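# Workshop tips: good habits for a gripper that handles soft things

I love getting questions about this! Since we started the open bench nights at Resamcombe, half the mail is about arms and grippers, and most of it comes down to the same handful of habits. Halima Biwott wrote most of our bench rules, and I've borrowed from them freely.

**Start with the lowest force you can set.** Close on the item, lift it an inch, and go up one step only if it slips. Stems and leafy tops bruise long before they look bruised, so check them again the next morning.

**Grip low, where things come together.** Leaves fan out and flop, and a finger that closes on the loose part will tear it. Aim for the narrow base and bring both fingers in from opposite sides.

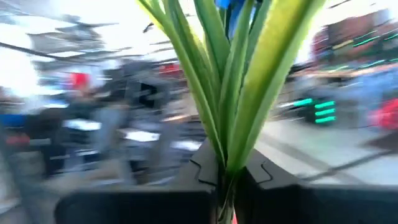

*Long green leaves, pinched at the base between two black fingers.*

**Write down your settings.** Force, speed, opening width, what you were holding. Our notebook at the Plitthorpe bench has 79 entries now and it's the best tool in the room — better than the torque wrench, and I really like that torque wrench.

**Slow the swing.** A tall, floppy load keeps swaying after the arm stops. We cap travel at 16 percent of full speed for anything leafy, then let it settle before setting it down.

**Keep hands out while the power is live.** Stop the arm, wait for it to hold still, then reach in. This goes for "just straightening a leaf" too! Put the stop button where your free hand already rests, and test it at the start of every session.

**Wipe the finger pads.** Sap gets sticky and holds grit. A damp cloth does it, then a dry one. We do ours after every 8 plants.

Pascual Henríquez asked if the same rules work for herbs in pots. Yes, mostly, but grab the pot and leave the herb alone. More on pots in November, when the wide fingers should be ready to try.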